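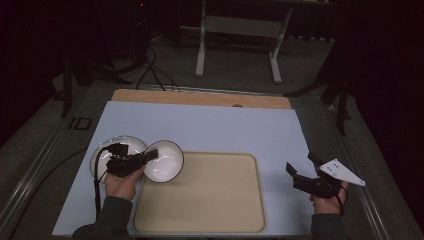
A reader in Tastdale wrote to us last spring that she had given up rinsing anything before it went in the bin, and could we please tell her if that was wrong. Start with her letter. Read it slowly. Wait for the laugh, if there is one.

Then the short reply: scrape, don't rinse. Food scraps go in the green cart, dishes and all the cooking water stay in the kitchen.

Next, the numbers. Jirdale signed up 177 households in the first round. Seven dropped out before March. Most of those moved away. Pickup is every 2 weeks, and that was the main complaint in the survey. Mention the smell in July before somebody else does.

Carts: the Ullex cart has the locking lid. The older one doesn't, and raccoons get into it. Hold up the latch. Pass it down the front row and get it back.

Tsang Street route. Truck can't turn at the top, so carts have to be at the corner by 6 a.m. Say this twice.

Cost per household, see handout. Don't read the table out loud.

Leave 20 minutes for questions. If they ask about meat and bones, yes to both. If they ask about compostable bags, not yet, the plant still pulls them out.

Sign-up sheet is by the door.

Last updated: September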